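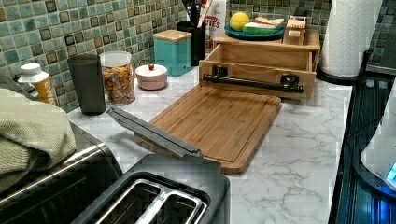

Saturn is sitting on my Moon again

I pulled up my chart on Friday night, which I should know better than to do after a long week, and there it was. Saturn, parked two degrees off my natal Moon, like a relative who has brought a very large suitcase. No wonder I cried at a mattress commercial.

My friend Kieran Hanrahan has been reading charts a lot longer than I have, so I texted him in a panic. He wrote back "drink water, call your mom" and then went silent for two hours — classic Kieran! When he finally called, he said the Moon part wasn't what he'd be watching. He's more interested in Mars going through my sixth house in August (work, health, daily routines, all the stuff I'm terrible at). His advice was to pick one boring habit now and stick to it before things heat up.

So I've started going to bed at 10:30. I know, I know. I've also dug out my old dream journal, the green one from when I lived in Hunwood, and the last entry just says "geese, very angry." I have no idea what was going on in my chart that week but I'm going to look it up tonight, before bedtime if I can manage it.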